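시간여행 소설을 쓰는 사람은 왜 늘 마감에 늦는가

장편 '누라우(Nurau)'의 작가를 만난 곳은 헌책과 커피를 같이 파는 가게 울타리(Ultari)였다. 약속 시간보다 이십 분 늦게 나타난 그는 미안하다는 말 대신 "제 소설에서는 이 정도면 일찍 온 겁니다"라고 했다. 준비해 온 농담 같았지만 일단 웃어 드렸다.

'누라우'는 세대우주선 이야기다. 출발한 지 161년째 되는 배에서 한 기록관이 항해일지의 첫 장이 위조되었다는 사실을 알아낸다. 여기까지는 장르 독자라면 하품하며 들을 설정이다. 그런데 작가는 위조범이 누구인지를 3장에서 털어놓고 나머지 사백 쪽을 그 사람의 식사 메뉴와 치통에 바친다. 첫 원고를 읽은 편집자는 뒷장이 빠진 줄 알고 전화를 걸었다고 한다.

"범인 찾기는 남들이 다 잘 쓰잖아요. 저는 들킨 다음에도 점심은 먹어야 하는 사람이 궁금했어요. 우주선이니까 도망갈 데도 없고요."

원고는 원래 지금의 두 배였다. 줄이는 데 꼬박 2년이 걸렸고, 그동안 아피아(Appiah)라는 이름의 행성이 통째로 사라졌다. 대륙 네 개와 종교 두 개, 작가가 꽤 아꼈다는 국물 요리까지 같이 없어졌다. 아쉽지 않냐고 묻자 그는 커피를 한참 저었다. 설탕은 넣지 않은 커피였다.

"아쉽죠. 지도까지 그렸는데요. 그런데 읽어 준 친구들이 전부 그 부분에서 잠들었다고 하더라고요. 한 명만 그랬으면 그 친구가 피곤했다고 우겼을 겁니다."

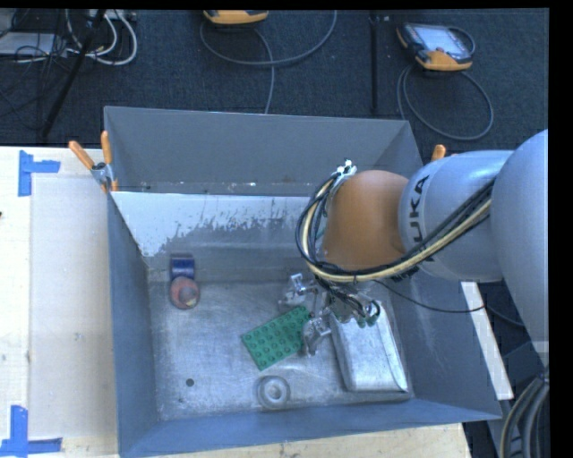 살아남은 것 중에는 배의 관리 인공지능 티렉(Tireck)이 있다. 전지전능하지도 않고 반란을 일으키지도 않는다. 승무원에게 규정을 읽어 주고, 아무도 듣지 않으면 처음부터 다시 읽어 준다. 독자 투표에서 주인공을 제치고 인기 1위를 했다는데, 작가는 이 결과를 아직 받아들이지 못한 눈치였다.

"주인공한테 6년을 썼어요. 티렉 대사는 대부분 아파트 관리사무소 안내방송을 듣다가 받아 적은 거고요. 뭘 배워야 할지 모르겠습니다."

초판은 2000부를 찍었다. 출판사는 신중한 부수라고 표현했고, 작가는 그 말을 "창고 사정을 고려한 부수"로 옮겨 주었다. 첫 달에 팔린 것은 약 74부. 그중 몇 권을 어머니가 샀는지는 묻지 않기로 합의했다. 반전은 12월에 왔다. 어느 독서 모임이 이 책을 두고 두 패로 갈라져 싸운 기록이 인터넷에 돌았고, 싸움 구경을 온 사람들이 책을 사 갔다.

쟁점은 결말이다. 마지막 장에서 기록관은 위조된 첫 장을 고치지 않고 그 뒤에 자기가 지어낸 한 장을 더 끼워 넣는다. 용서라고 읽는 사람이 있고 공범이 되었다고 읽는 사람이 있다. 나는 후자 쪽이라고 밝히고 정답을 물었다.

"저도 쓸 때마다 달랐어요. 인쇄 들어가던 날은 용서 쪽이었습니다. 지금은 좀 배가 고파서 그런지 공범 같네요."

그래서 샌드위치를 시켰다. 그는 과학 고증에 대한 항의 메일도 보여 주었다. 배의 회전 속도로는 작중의 수프가 그릇에 얌전히 담겨 있을 수 없다는 내용으로, 계산식이 세 쪽 붙어 있었다. 답장을 했느냐고 하니 했단다. 맞는 말씀이고, 개정판에서는 수프를 빵으로 바꾸겠다고. 독자는 빵 부스러기에 관한 계산을 다시 보내왔다.

차기작은 시간여행물이다. 미래에서 온 인물이 과거를 바꾸려다 관공서 대기표를 뽑고 하루를 다 보낸다는 것까지만 정해졌다. 마감은 언제냐고 물었더니 그는 창밖을 보며 지난달이었다고 대답했다. 커피값은 내가 냈다.

2022년 9월 21일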